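Open afternoon at the Söderlund building

The Fleketti group opened its demonstration room to members in September, and 26 of us made the trip out to Destgate. We were split into small parties and given 20 minutes at each table. Ours began with the hand-held grippers, which a person carries through a job so that a robot can later be trained on the recordings.
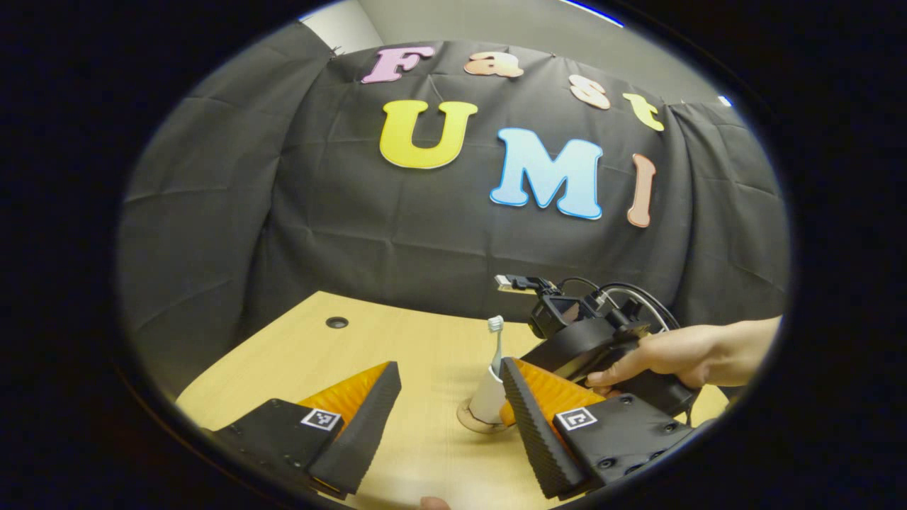

The toothbrush table, with the Fast UMI lettering behind it.

The job is a bathroom one: handling a toothbrush and the things that go with it. It sounds small, but a brush is thin and stands on a narrow base. The person working uses 2 grippers, one in each hand. 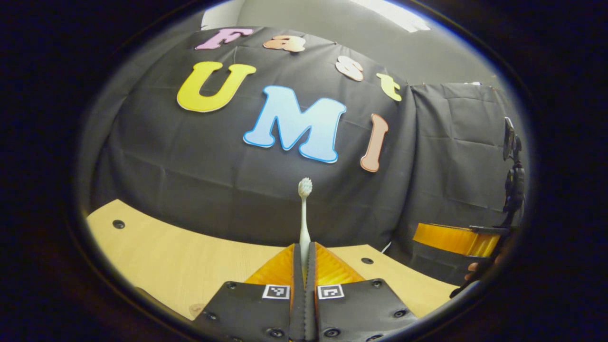

Do you need to know how to program to use one?
Only for the training side. Recording is hand work, and the staff said most people get used to the grip in a morning.

The fingers have orange pads, and each carries a square printed marker on top. I had a turn and found the squeeze lighter than I expected — more like tongs than pliers. 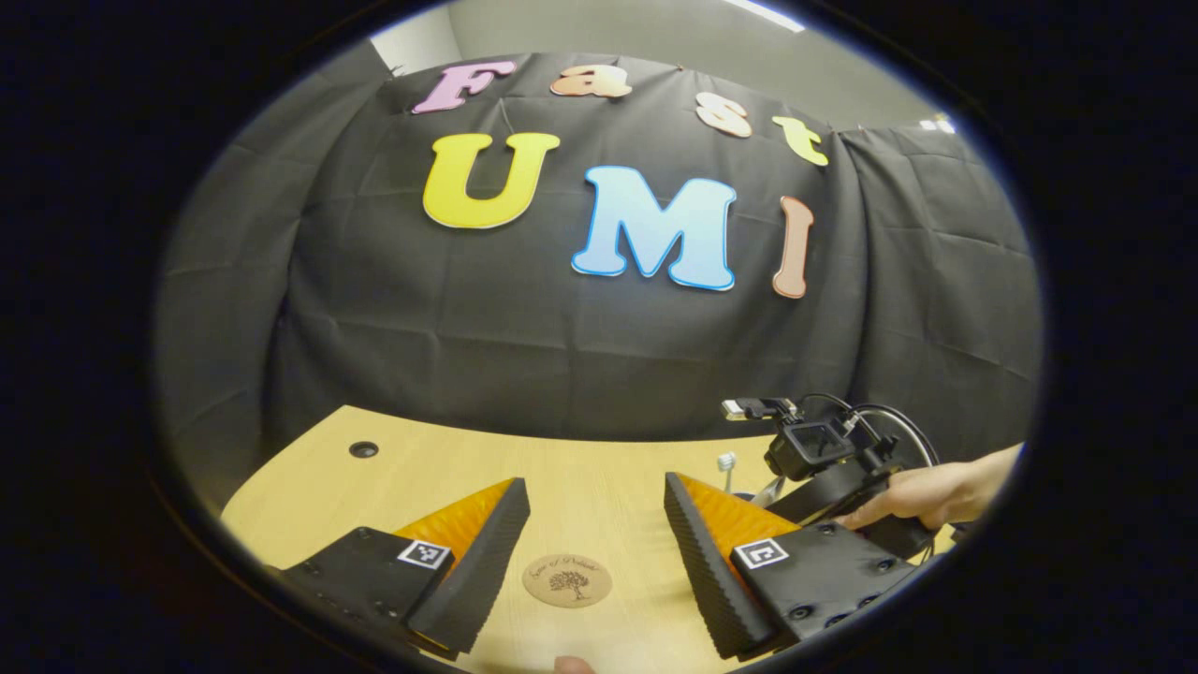
Vilgot Tveit
Visits Secretary

Back to the tables. Fleketti wants 400 recordings of this job before it trains anything, and the Jusemeck people who share the building will lend a robot arm for the tests. We asked about other brushes and holders, and were told that variety matters as much as the total.

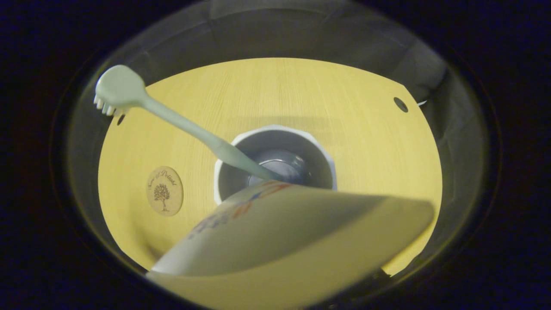 Green toothbrush in its cup, on the round wooden board.

Tea was served upstairs afterward. Members who would like to join a second visit should give their names to me at the next meeting.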